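Clellberg hand-held gripper pair: a long review after a season of housekeeping shifts

I've put this off because I wanted to get past the grumpy first weeks, and I'm glad I did, because my opinion has moved twice since then. So: the Clellberg pair, two hand-held grippers, one for each hand, with the blue pads on the fingers. You hold them, you do your ordinary work through them, and what you do gets used to teach a machine to do the same. I work for Crichton, the short-stay apartment company, and we've been doing part of our room turnovers with these since November.

Comfort first, because that's what everybody on the crew asks about. They're fine for the first hour. After that you start to feel it in the base of the thumb, and I have small hands, so your mileage may vary (Alistair Cowie on my shift has hands like dinner plates and thinks I'm making it up). We got management to agree to 5 minutes off after every room, and that made more difference than the wrist straps they bought us. If your workplace is thinking about getting these, ask for the break before you ask for anything else!

What are they good at? Bigger, stiffer things, mostly. TV remotes, boxes, folded towels if the fold is tight. I was surprised how fast I got with towels – by the second week I'd stopped thinking about my hands altogether and just did it, the way you stop thinking about a steering wheel.

Small trash is where you earn your money. Guests eat in bed, they always have, and snack wrappers are the worst thing in the world to pick up with two fingers that can't feel anything. The foil folds away from you. The thin see-through candy ones are worse, you squeeze and you don't know if you've got it until you lift. My trick is to come at a wrapper from the crumpled side, never the flat side, and to keep the other hand close in case it slips. Setting a tray on the bed and working over that helps too, although a tray on a soft duvet wants to tilt, so go easy on the edges.

Now the part I really wanted to write about, which is what it does to the job. Georges Najjar, our floor lead, told us at the start that the pay would go up by 400 a month for anyone who signed on, and it did, on time, no complaints. But the rooms take longer. A room I'd finish with time to spare using my own hands now eats the whole slot, and for a while the schedule hadn't caught up with that. We were being measured on the old times while doing the new work. Kirstin Galbraith kept a notebook of start and finish times for the whole crew and took it upstairs, and the slots got longer after that. I think she deserves a bonus of her own.

And then there's the big question, the one we all talk about in the laundry room. Am I training my replacement? I go back and forth. I've asked, and the answer I got was that the machines would do the picking up and we'd do the beds and the checking. Maybe! I'd like that in writing. What I can say is that I've started noticing how much I know. Which wrapper is trash and which packet somebody still wants, when to leave a thing on the nightstand alone. I'd never had to think about any of it before.

We had a short trial of the Stinamer gloves too. Softer, nicer on the thumb, but sweaty, and they pinched at the knuckle. I'd take the Clellbergs over those any day.

Little gripes: the pads pick up lint from blankets and want wiping all the time, and the storage case is too shallow, so the lid never sits right. Four stars from me, three if your boss won't change the schedule.

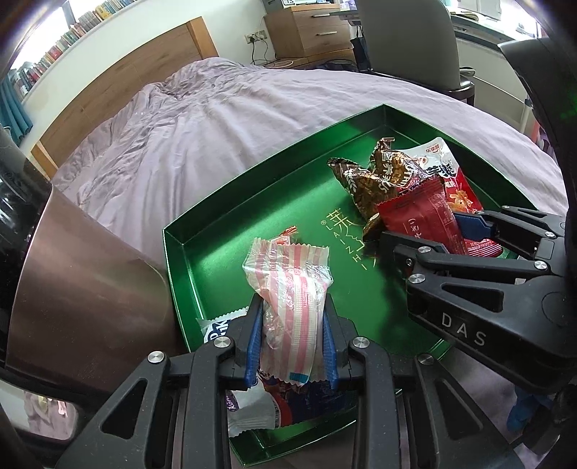 Niall Cairns: We use the same pair at Hatley and your point about the old room times hit home. Ours still haven't been changed, and I'm going to borrow the notebook idea. On the lint, a damp microfiber cloth clipped to the cart works better than the wipes they give you. Did you get the break agreed in writing, or is it just something your floor lead lets you do?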